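Thursday, float shop, October

Lantern parade build, second session. Notes mostly for Ingvild and whoever opens up tomorow.

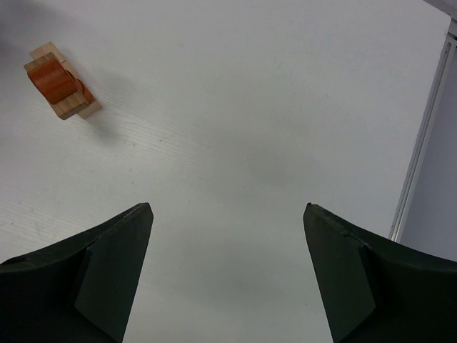
Skonedel float first. Tail section still sags when the wheels turn. Added a cross brace behind the third rib, better but it creaks. Leave it overnight, check before anyone climbs up.

Paper skin: tried two glues. The Mazurek paste dries clear, wrinkles at the seams. The Onex stuff goes on quicker but yellows next to the lamps. Going with Mazurek, thinner coat, two passes. Need 30 more sheets of the heavy tissue, white only, the cream looks dirty when lit.

Lights. 200 small lanterns on the order, 100 here, wired and tested. Rest supposedly on the truck. Order no. 3112 if you have to call. Ask about hooks too, they sent the short ones again.

Ingvild Sjöberg phoned re the route. Town wants the drummers ahead of the floats now, which means we wait on the hill by the bakery. Brakes!! Wheel chocks for all floats, cut from the scrap pine.

Bremusex band want to ride on ours. Told her no, platform isn't built for six people and a tuba. They can walk behind.

Dragon jaw: hinge pin too loose, swapped for a bolt and two washers. Opens fine by hand. Pull cord not run yet. Whoever does it, go over the top rib, NOT through the neck, it snags on teh wiring.

To do
- cord for jaw
- second coat, left side
- chocks
- call about hooks
- ask Ingvild what time the street closes, 4 or 5 pm

Blue paint nearly out.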